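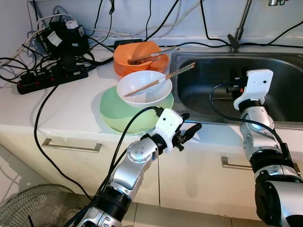 Dishes by the sink, an orange bowl and a green plate among them.

WATER BILLS — WHAT CHANGED AND WHAT TO DO

OK quick one because the newsletter goes out tonight and I still have the bake sale page to lay out. A lot of you have written in about the new water bills. Short version: yes, they look different. No, you are not being charged twice.

Longer version. Since May the meters on Rosales Street and all of Dusum Court are read by Priltallow, not by the town. Same meters, same water, new envelope. The bill now shows two lines where there used to be one — "supply" and "return." Return is the sewer part. It was always in there, just lumped in with the rest. Add the two lines together and you should land close to what you paid last summer, unless you filled a pool.

If your total jumped, look at the little letter next to the reading. A means actual, somebody read the meter. E means estimated. Plenty of E's on the Dusum Court side this round. Perla Trujillo at number 15 got an E bill for 779 gallons a week and went out with a flashlight and read it herself. 730. Not a huge gap but she called, gave them the number, and they reissued the bill. Took her one phone call and a lot of hold music. Have your account number ready, it's top right, under the barcode.

How to read your own. Lift the lid (screwdriver helps, watch for spiders), wipe the glass, write down all the digits left to right. Ignore the red needle. Take it again a week later at the same time of day, subtract, done. Ours are in gallons allready so no converting. If you're in one of the Brunaren duplexes the two meters sit side by side and the tags have mostly rubbed off. Run a tap and see which one spins.

Leaks. Same screwdriver, same lid. Turn off everything in the house, icemaker too, and look at the small triangle on the dial. Moving? Something's running. Nine times out of ten it's a toilet. Food coloring in the tank, wait 15 minutes, don't flush. Color in the bowl means a new flapper. The hardware store has them by the register and you don't need a plumber for it. I put mine in on my lunch break, and I am not handy.

There's also a leak credit, which is buried on page three of the mailer. You can ask for it once a year. You need a receipt for the part or the repair, plus two readings, before and after. Keep the receipt!! Mine went through the wash and I had to go back and beg for a reprint.

Sprinkler people — odd house numbers and even house numbers still alternate, before 9 in the morning or after 7 at night. That hasn't changed, whatever the sticker on your box says. First time over the line is a warning. Second is a fee. Drip lines and hand watering are fine any time.

Lawn swap money is still available too, up to 1,000 square feet per lot. Take the before pictures BEFORE you dig. Two households got turned down over that and it's a pain to appeal.

Jovita Hinojosa has a stack of the paper leak credit forms at her place, in the plastic bin on the porch, help yourself. Spanish ones are underneath. She'll also sit down with anyone who wants to go through their bill line by line, just text first becuase she works nights.

Next issue: street trees, and the parking thing. Send me your parking thing comments by the 10th please, and keep them short.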